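Search this site Search

4. Grasp Segmentation and Replay Planning

4.1 Input to the planner

The Plilleo planner takes its demonstrations from two hand-held grippers, one per hand, and has no access to a robot during recording. Each demonstration is stored as a pair of gripper pose tracks, a pair of jaw opening signals, and a head-view video. The planner must turn these into a sequence of arm motions that a two-arm cell can run. Earlier work in our group (Gazi and Cabral) did this by fitting one smooth path to each gripper and playing both back on a shared clock. That method handled single-arm picks well. It failed often when one hand waited for the other, and most of the changes in this section come from those failures.

We recorded 700 demonstrations on one tabletop setup. Pose tracks were resampled to a fixed rate and shifted onto the video clock before any other step. The shift was found by matching jaw closings in the opening signal to jaw closings in the video. Demonstrations in which the two disagreed by more than 100 ms after matching were dropped from training but kept for the error analysis in Section 5.

4.2 Splitting a demonstration into phases

Each track is cut wherever the jaw signal changes state or the gripper speed stays under a threshold for at least 16 samples. The resulting pieces are labeled free motion, approach, hold, or release. Labels are assigned to each hand separately and then compared. If one hand is in a hold phase while the other is moving, the planner marks the holding hand as an anchor and keeps its pose fixed to the table, even if the recorded track drifts by a small amount. People drift a little when they wait, and the arms do not need to copy it.

Clear objects caused the most trouble at this stage. The object detector returned weak or broken masks for them, and the approach phase depends on the distance between the jaws and the nearest mask. In Figure 2 the right gripper is over a transparent plastic object, with a white upright loop standing just behind it, while the left gripper is held low on the other side of the table. In layouts like this one the detector tended to join the object and the loop into a single mask. 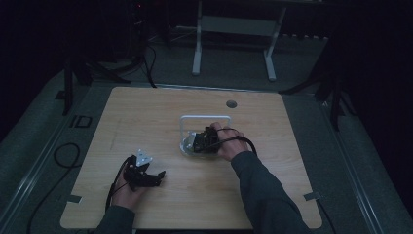
Robot Learning

Figure 2. Head view of the tabletop with both hand-held grippers. A small white triangular marker plate is mounted on top of the left gripper.

To deal with the joined masks, we stopped using the detector alone to decide when an approach begins. The planner now looks at the change in gripper speed first and uses the mask distance only to break ties. When no usable mask exists, the end of the approach is set to the first jaw closing. This rule is simple and costs nothing at run time. Economou tested a learned replacement that took image crops around the jaws, but it gave no clear gain on held-out demonstrations and was harder to debug.

4.3 Scheduling the two arms

After labeling, the phases form a small graph. Nodes are phases and edges say which phase must finish before another may start. Edges within one hand follow the recorded order. Edges between hands are added only at anchor points and at handovers. The scheduler then assigns start times so that all edges hold and the total time is as short as the speed limits allow.

Collision checks run on the scheduled motion, with the swept volume of each arm padded by 2 cm. If the check fails, the scheduler delays the arm that is in free motion and tries again. If both arms are in free motion, the one with more time before its next edge is delayed. We do not change the shape of a path unless every delay fails, and in that case the free-motion part is replanned with the sampling planner from the Trokska library. Approach and release paths are never reshaped.

4.4 Implementation notes

The phase splitter and the scheduler are separate processes that exchange plain text files. Painemal wrote the viewer used to inspect them, which draws both tracks on a shared time axis and lets the user move a phase boundary by hand. Edited boundaries are saved beside the automatic ones and do not overwrite them. All results in Section 5 use the automatic boundaries. The configuration files for this section were frozen on 10/1/26, and later changes to the viewer did not affect the planner output.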